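1st June

Monday, and I have spent it inside a computer. The old tower from the back room at Gorkside has been on my list since January, when Siv Holmgren wrote "sort out PC" on the whiteboard and then, with the calm of a person who will not be doing it, put the cap back on the pen.

The plan was modest. Open it, see what it has, order memory, close it. I gave it an hour. I also gave the garage an hour, two summers ago, and there are still boxes out there I walk around sideways.

The side panel came off after some remarks I won't write down. I had expected dust and got mostly cable. Whoever routed the cables had a philosophy, and the philosophy was "over there." I moved one bundle out of the way and it moved back. We did this for a while. Eventually I learned to hold it with my wrist and work around it like a man carrying groceries through a turnstile.

Then the memory slots. Four of them, long and black, with the little latch at the end that always feels as though it's about to snap and take the afternoon with it.

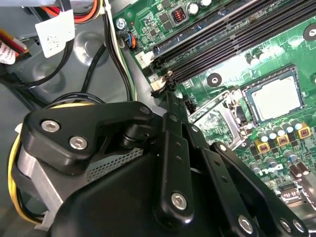
Memory slots, latch end.

I called Kjell Midtbø to ask whether it mattered which slot I filled first. He said yes, then talked for a good while about a machine he once had and loved, then had to go because his soup was doing something. I still don't know which slot. The manual would know. The manual is presumably in the garage, in one of the sideways boxes.

Looked up prices over lunch. A matched pair from Vullen comes to 339, which is a lot to spend on a machine whose main job is to print the mailing list and make a noise. Sjögren has a used pair for 179, "tested, light wear." I have no idea what light wear on a memory stick would look like. Crumbs, maybe. I put the 179 ones in the cart and then sat there looking at them until the page logged me out.

Mirjam Wyss came by around two to borrow the long screwdriver and stayed to offer opinions. Her view is that I should put the panel back on and buy a new computer. Her view on my car is similar. She did admit that the inside was prettier than she'd thought, all those little colored parts lined up like candy in a shop that sells only one person's favorites. She took the long screwdriver with her, so the rest of the day was done with the short one, at an angle, with language.

After she left I went over the rest of the board, partly out of duty and partly because I didn't want to go back to the cart. Dell, it says, in white letters, in case I should forget who to blame. The processor is an Intel with faint lettering on the lid, and I read about as much of it as I do the terms and conditions. I liked the chokes best, three square ones with yellow bases and coppery windings showing through the tops. I only know they're called chokes because I looked it up, and I intend to mention them at dinner on Friday as if I'd always known.

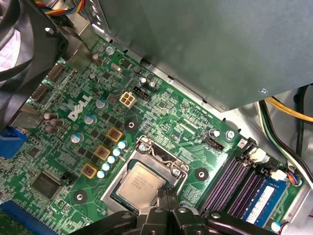
Evening

Faraji Rotich called back about the spare parts. He has a drawer. Everybody I know over a certain age has a drawer. He thinks there may be memory in his, left from the Galtbridge office, and he'll bring the whole thing over and we can try sticks until one takes. As a method this has its weaknesses, but it costs 179 less than the other one and I told him yes before he could look in the drawer and find batteries.

Siv asked how it was going. I said I'd assessed it. She wrote "assessed" on the whiteboard next to "sort out PC" and underlined the PC part.

Need: the long screwdriver back from Mirjam. Something to tie up that cable bundle. Coffee filters.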